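Workshop Tips: Building Your Own Hand-Held Grippers

By Lizelle Pillay
Updated Jan 10, 2024

I've been putting together hand-held grippers in our shared workshop since last April, and I get a lot of emails asking how to do it without wasting a whole spool of filament. So I wrote down what works for me. If you've built the Tamlow kit or something close to it, most of this will carry over!

Tip 1: Print the body slow and the fingers slower
I tried rushing the body once and the screw bosses cracked the first time I squeezed the trigger. Now I leave it overnight and stay out of its way. For the fingers I use the flexible stuff from Zikley (dry it first, it soaks up damp like a cookie). Check them facing each other before you screw anything down, and look at the gap from behind, the way you'll see it when you're holding the thing.

Tip 2: Tape first, label later
White tape on top of the body is my favorite cheap trick. It peels off clean and you can write on it - left or right, battery swapped, loose screw, whatever. Riaan Nkuna bought a label maker for his pair and went back to tape in a week.
When you try them out, get somebody on the second gripper and work in the same room. You pick up on things you'd miss on your own, like a marker that sits at a funny angle.

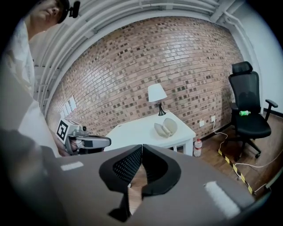 Tip 3: Go easy on the marker glue
The black-and-white markers have to stay flat, so I use thin double-sided tape and press them under a heavy book for 2 hours. Hot glue leaves a hump. I print mine on matte paper at 100 percent scale, and please measure the first one with a ruler, because my printer likes to shrink things to fit the page.

Tip 4: Practice on a plain table
Clear off most of the top and start with one light thing. Come at it from the side, close the jaw gently, and let your elbows hang. I like a white table for this as dark jaws show up so well against it. If your wrists ache after ten minutes, the handle is too far back (mine was, and I reprinted it twice, grumbling).

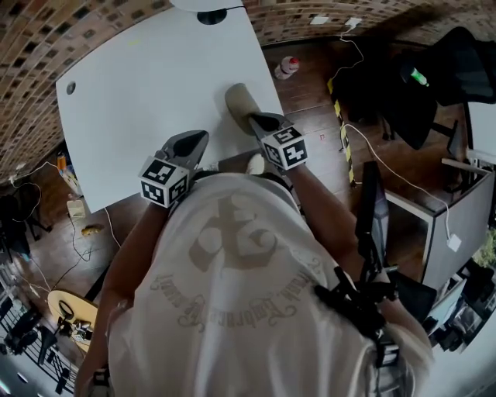

Tip 5: Keep a parts tin
Spare screws, springs, 4 extra finger pads and a hex key that really fits. I keep a 256 GB memory card in there too. Marietjie Khumalo has hers in an old Geraghty tea tin with the lid taped on, and I've copied her. Next on my list is a softer spring for the trigger, and I'll add the part number to this page once I've tried it.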